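Graswood Kitchen and Linen Services
Staff and Automation Meeting, October
Held in the upstairs break room, 2:15 p.m.

Chair: Kausar Mengal
Present: 13, from day shift, evening shift, maintenance and the office
Apologies: the Plunby depot crew, who had a delivery

1. Last meeting's notes
Accepted with one fix. The new folding line handled 579 bundles on its best shift, not in its first week as the notes had it. Evening shift would like it known that the best shift was theirs!

2. How the sorting arm is doing
Kausar went through the numbers. The Luangrath arm on the sorting bench sorted 908 items on Monday with two stops, both for tangled apron strings. Day shift said the bench is a much nicer place to work now that the heavy wet bags go straight to the arm, and two people who used to switch out at lunch with sore shoulders are staying on through the afternoon because they want to. It still can't tell a bar towel from a kitchen towel if both are folded. Agreed to keep a person on that split through the winter and look again in spring.

Maintenance asked that stops be written on the clipboard when they happen. Three last week were written up at the end of shift and nobody could remember which bin was involved.

3. Jobs and hours
This took up most of the meeting and it was a good talk. Kausar repeated that no hours are being cut on either shift before the next review, and that the posted schedule stands. Several people asked what happens after the review. Kausar doesn't know yet and said so, but will bring whatever the office has to the next meeting, in writing.

The new bench lead role (teaching the arm, checking its sorting, clearing stops) pays the lead rate from the first day of training. Four names are down so far. Evening shift pointed out that all the training slots are in the morning, which leaves them out. Agreed: at least one slot a week moves to 4 p.m. The office will redo the sheet.

A question came up about whether time spent teaching counts toward the bundle target. It does not, and the target for that person drops to match. Please speak up if your sheet shows otherwise.

4. Floor pickup, hand grippers
The next job we want the machines to learn is picking dropped items up off the floor, which is everybody's least favorite part of the day. We teach it by doing the pickups ourselves with the hand-held grippers, and the recordings go to Telurberg for the training work. Everyone who has tried it says the first ten minutes feel clumsy and then your hand just gets it. Lots of laughing on Thursday, and plenty of good pickups too.

Points raised:
Sessions are 60 minutes at most, then swap. Wrists get tired before you notice.
Open the fingers all the way before you go down for the item. Half-open grabs are the ones that get thrown out.
Pale floor and white napkins are a hard mix. Telurberg would like more of those, so please don't skip them.
Check the fingers for scuffs and rough spots at the start of a session. Maintenance has spare pairs in the gray cabinet.
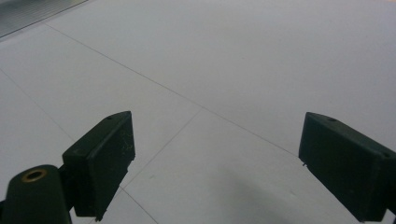 Item 4: gripper fingers open over the tile floor.

There was some back and forth about whether scuffed fingers need changing. Maintenance says light marks are fine and a crack or a loose finger is not. If you're unsure, bring it down and they'll look at it with you.

Day shift asked for a shorter strap on the second gripper. Maintenance will try one.

5. Other business
The break room fan is on order. The radio by the folding line can stay on as long as the stop alarm can be heard over it; maintenance will test this with the line running.

Plunby wants to send two people over to see the sorting bench. Everyone was happy with that, and day shift offered to show them around.

Actions
Office: new training sheet with the 4 p.m. slot
Maintenance: strap, alarm test, fresh clipboard for stops
Kausar: written update on hours after the review, dates for the Plunby visit

Closed 3:20 p.m.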